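Niltstead Household Reuse Service
Oct 30, 2023

1/ Our winter collection of household goods opens this week at the Omura Street hall. Over the next several posts we will set out what is accepted, how items should be prepared, and what has changed from last season. Please read the whole thread before making a trip.

2/ Last season residents brought in 1,449 boxes and bags. The large majority went on to another home. The remainder went to metal recycling or, where nothing else was possible, to landfill. We would like that last category to be smaller this year.

3/ Accepted: plates, bowls, mugs, glasses, pots, pans, baking trays, hand utensils, table linen, towels, blankets, curtains, lamps with an intact cord, and small wooden furniture that one person can carry.

4/ Not accepted: mattresses, pillows, car seats, bicycle helmets, nonstick pans with a flaking surface, opened cleaning products, and anything that has been recalled. The desk staff are required to turn these items away and cannot make exceptions.

5/ Knives may be donated. They must be wrapped in cardboard, taped closed, and marked KNIFE on both sides. Hand them to a member of staff at the desk. Knives found inside mixed boxes last season caused two injuries in the sorting room.

6/ Glass and china should be wrapped in newspaper or old towels. Bubble wrap is fine if you already have it – please do not buy it for this purpose. Write GLASS on the lid of the box.

7/ Linens must be washed and fully dry. A single damp towel can spoil a full bag before it is opened. Small stains and loose hems are acceptable in tablecloths and sheets. Strong odors are not.

8/ Weight limit: 30 pounds per box. Books are no longer taken at Omura Street. The Shboul branch library accepts them at its side entrance during normal library hours.

9/ A change for this season. Appointments are now needed for loads of 11 boxes or more. Call the front desk or use the form on our website. Smaller loads may still be brought in at any time the hall is open.

10/ Several residents have asked about pickup. The Greltimora van will again collect from households where no one is able to drive or carry. Requests open in February, after the winter sorting is finished, and are handled in the order received. We regret that we cannot give an exact time of arrival, only a morning or an afternoon.

11/ On receipts: we issue a dated slip listing the number of boxes received. We do not assign a dollar value to donated goods. Please direct questions about deductions to a tax preparer.

12/ On where items go: families moving into a first apartment are referred to us by partner agencies and choose what they need in person. Goods not chosen after eight weeks are moved to the public sale room, where most pieces are priced under two dollars. Income from the sale room pays for the van and for the heating of the hall.

13/ "The most requested items are the plainest ones," says Anneli Lahtinen, who manages the service. "A can opener, a decent saucepan, a dish rack. We run out of those every winter, and we always have more wine glasses than we can place."

14/ Items in short supply at present: can openers, saucepans with lids, dish racks, twin sheets, bath towels, shower curtains and alarm clocks. If you are clearing a kitchen and can bring only one box, these are the things to put in it.

15/ Baskets and tablecloths are both on the accepted list and are welcome in any color or pattern.

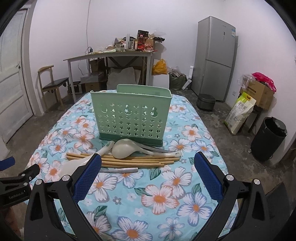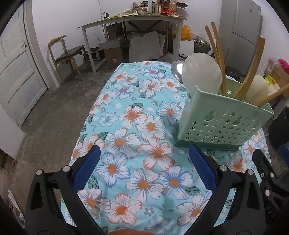
Flowered tablecloth with green basket.

16/ Parking: use the north lot. The curb in front of the hall is a fire lane and vehicles left there are ticketed by the city, including during unloading. Carts are kept inside the north door. Please bring them back when you are done – we had to replace several last spring.

17/ Goods must not be left outside the building after closing. Rain and snow ruin most of what is left at the door, and the cost of hauling it away comes out of the van budget.

18/ Replies to this thread are read on working days. For urgent matters, including a missed appointment, please telephone the front desk.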